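Notebook, bench 2, bottles into cups

Started at quarter past nine with the leader arm unplugged, which took until ten to notice. Ibrahim watched me reseat every connector on the follower side before asking whether the handle in my hand had a cable. It did not. The cable was on the Gagnon shelf, coiled very neatly, by me.

Task for this block: operator drives the arm from the leader, picks up a bottle lying on its side, turns it upright, lowers it into a cup. Then the other bottle, other cup. One demonstration is both bottles. Release, back off, return to rest pose, pedal. If you hit the pedal before the rest pose the episode ends with the arm hanging over the table and the policy learns to loiter, as we saw in February.

Target for the block is 148 usable episodes. We had 70 coming in, all of them from before the finger swap, and Jacqueline wants to keep them. I want to keep them too, in the way one keeps an old phone charger. The new fingers are longer and they give more, so the grasp height in the old episodes is wrong for the hand we have now. Compromise: old 70 stay in their own folder, get trained on separately once, and after that we can argue with a plot in front of us.

Morning notes on driving it:

Grabbing a bottle around the middle feels right and is a mistake. It lifts fine, then you have to rotate the wrist most of the way to its stop, and the elbow comes round looking for somewhere to be. Twice it chose the wall. Grab nearer the cap end, let the bottom swing down, and the wrist does half as much work.

Slow down over the rim. I keep writing this and keep not doing it. The leader has no force feedback, so when the bottle base catches the lip you feel nothing at all, and you go on feeling nothing while the cup walks backward across the table. Ibrahim's trick is to watch the cup and ignore the bottle. Mine is to swear quietly, which the audio channel has been recording. Audio channel now off.

Don't correct in midair. If the approach is bad, go back up, stop, come in again. A clean retry is useful data. A long apologetic wobble above the cup is also data, and the policy will reproduce it with great sincerity.

Gripper lag: the Plerkside driver was filtering the trigger signal so heavily that the fingers closed noticeably after I did. I had been compensating by squeezing early without knowing it. Turned the filter down, then spent twenty minutes dropping things because my hand was still squeezing early. Threw out everything from that stretch. Whoever drives next, do a few throwaways first.

Jacqueline took over before lunch and was better at it than me within a quarter of an hour, which I record here in the interest of science. Her episodes are shorter and there's no pause before the grasp. Mine all have a pause. You can pick me out of the joint plots with your eyes half shut: flat line, flat line, plunge. She thinks the mix is good for the model. She is being kind, or she wants me to keep taking the early shift.

Lost one good run to the Mallov logger, which stopped writing at frame 843 and kept its green light on. Restarted it, same again on the next run but at 227. No pattern I can see. Ibrahim suspects the disk. I suspect the green light, which as far as I can tell is wired to optimism. Until it's fixed: check the file size after every episode, before resetting the table. Yes, every episode.

On resets. We had been putting the bottles back wherever they landed in our heads, which after a few hours is always the same place. From this afternoon, the layout gets changed on purpose between episodes: swap the cups, shift a bottle, turn one so its cap faces the other way. Keep the cups upright and at the back. Keep both bottles in reach of the fingers without the forearm crossing the base, because the Leller mount still has that wobble at full stretch and I don't want it in the demonstrations.

Tape stays where it is. If a piece lifts, press it down, and if it won't stay down, replace it with the same color in the same spot and write it here. Last time someone tidied, we got a day of episodes with marks that didn't match the day before, and an afternoon of discussion about whether that mattered. (It mattered slightly. The discussion was worse.)

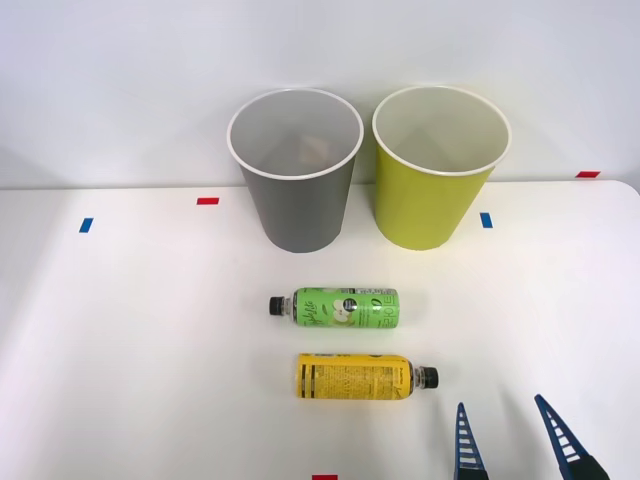 Bench 2, Wednesday

Afternoon block, second layout. Green bottle farther back with its cap to the left, yellow one nearer the front with its cap to the right, gray cup and yellow-green cup side by side behind them. The caps facing opposite ways is the point. With the first layout you could do both bottles with the same wrist turn and I had stopped thinking, and anything I don't think about ends up in the policy as a law of nature.

Order for this layout: yellow first, into the yellow-green cup. It lies closer to the hand, and going for the green one first means reaching over it. Then green into gray. I know the colors would suggest the other thing. Jacqueline raised this, I said the prompt names the cup anyway, she said then we should record both pairings, and now we are recording both pairings. Label field is "pairing", A or B, A being the one above. Please don't invent a C.

The gap between the two cups is tight. Open the fingers only as far as you need to let go, then straight up before moving sideways. My first release here opened wide and nudged the neighboring cup. Kept the episode, flagged it. The second one I did the same thing and deleted it out of vanity, then felt bad and wrote this down.

Ibrahim asked if we could guide the arm by hand for this layout instead, gravity compensation on, no leader. Tried it for a few. You feel the rim properly, which is lovely, and your own sleeve is in the camera view for the whole episode, which is less lovely. Not using them for training. Might use them to set the lowering speed, if I can get the joint velocities out without the logger losing its nerve.

To do:
Look at the disk before starting, ask Ibrahim for the spare.
Tighten the Leller mount, again, and this time mark the bolts.
Pairing B, this layout, Jacqueline driving.
Leader cable: leave it plugged in.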